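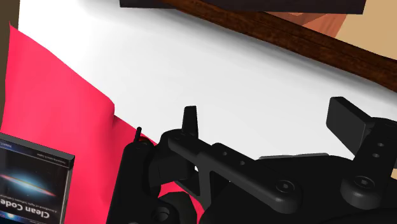
Annick Arsenault objected, when a draft of these rules was passed around, that a simulated trial should not count toward a score until someone has written down what was on the surface before the arm moved. We adopted her point as the first rule, and the rest of this section follows from it.

Figure 3. Simulated indoor setting, wrist view: gripper above a white surface, with a pinkish-red cloth and a book at the left.

4.2 Rules for reporting simulated trials

Each trial starts from a saved state. The state file lists every object, its pose and the random seed, and it is stored before the policy is loaded. Trials without a state file are dropped from the count and reported as dropped. In the Vododen set this removed 6 trials out of 204.

Soft items need extra care. A cloth that has not settled will keep sliding after the first command, and the motion can be mistaken for contact. We let the simulator run for 1,000 steps with the arm parked, then save. Boychuk uses a shorter wait, and scores from the two setups should not be placed in the same table.

Objects with printed covers, such as the book in Figure 3, keep their textures at full resolution. The instruction given to the policy may name the object by its title, but the wording must be fixed in advance and printed in the appendix. Rewording after a failed trial makes it a new task.

Success is judged from object poses alone. The wrist view may be used to explain a failure - a finger pad blocking the target, for instance - and never to overturn a score. Two readers label each failure separately, and both labels are published when they differ.

Arsenault also asked for a limit on reruns. Korner and Tinlow allow one rerun after a simulator crash and none after a timeout. We apply the same limit to all 84 tasks, and the crash logs are kept with the state files.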